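Kids' Science Desk | Machines and Inventions | Ages 9 to 12

Two Arms, One Small Box: A Robot Open Day at Pultdale

The Pultdale workshop opens its doors to school groups every February. This year 38 students came to see how a pair of robot arms is set up to work on a small electrical part called a junction box. The visit began at 10 a.m. and was led by Liesl Frei.

A junction box is a case where wires meet. Most buildings have many of them, hidden in walls and ceilings. The case keeps fingers away from the wires and keeps dust out. It has two main parts, a body and a lid. Screws at the corners hold the lid on.

People put these boxes together easily, and so it can be hard to see why the job is difficult for a machine. A person feels the lid settle into place. A person also knows, without looking, how hard to squeeze. A robot must get all of that from sensors and from its program.

How the arms are arranged

Each arm is a chain of stiff parts called links. Between the links are joints, and each joint has its own motor. The joints in your own arm work in a similar way. Your shoulder moves the whole arm, your elbow folds it, and your wrist sets the angle of your hand.

At the end of each arm is a gripper. A gripper of this kind has two fingers that move toward each other and away again. It has no palm and no thumb. The two arms at Pultdale face each other across a table, and the part they work on goes between them. 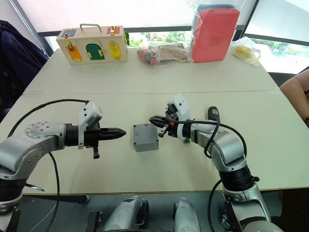 Laiba Bugti asked why the workshop did not use one arm and a clamp. A clamp holds well, she was told, but it cannot turn the box over or move it closer. A second arm can do both.

There is a cost to using two. Both arms share the same space, and the program has to keep them from bumping into each other. Engineers call this collision avoidance. The program works out where every link will be before it lets a motor move. If two links would touch, it looks for another path.

Seeing up close

A camera placed high up gives a wide view of the table. It is good for finding things, but small parts take up very little of the picture. A second kind of camera is fixed near the gripper and travels with it. Its view changes each time the arm moves, and the tips of the fingers are always in it. The program can compare the fingertips with the part and correct the arm by a small amount.

This matters most for terminal blocks. A terminal block is a strip that holds the ends of wires so that electricity can pass from one to another. The ones on the table were green with thin metal pins. Pins can bend if they are pushed from the side, so the gripper has to come in at the right angle. 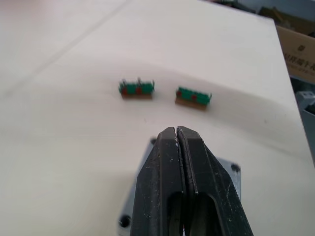 Working in steps

A robot does not start with the idea of "build the box." The job is split into short steps, and each step has a start and an end that can be checked. Liesl Frei wrote this list on the board:

1. Find the box body and the lid.
2. Find the terminal blocks.
3. Pick up one block and place it in the body.
4. Check its position.
5. Bring the lid over the body and line up the corner holes.
6. Drive the screws.

Step 4 got the most questions. Siyabonga Mokgethi wanted to know what happens if the check fails. The arm goes back to the start of step 3 and tries again, up to 4 times. After that it stops and waits for a person.

Tools add another problem. When a gripper holds a tool, the important point is no longer the fingertip. It is the tip of the tool, which may be a good distance farther out. The program needs that distance, or the tool will end up in the wrong place - even if the arm itself moves perfectly.

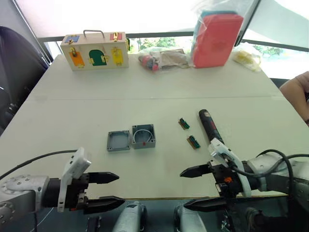
Junction box body, lid and two terminal blocks on the work table.

Words to know

Link: a stiff section of a robot arm.
Joint: the place where two links meet and can move.
Gripper: the part at the end of the arm that takes hold of things.
Terminal block: a strip that connects wires.

Try it at home

Find a small plastic food box with a lid. Put on a pair of thick gloves and use only your thumb and one finger on each hand. Take off the lid, place a coin inside and put the lid back on. Give yourself 60 seconds. Then try it again with one eye closed, and write down which step became harder.

Text by Oanh Triệu. Questions from classes go to the Kids' Science Desk, Pultdale.
Back to top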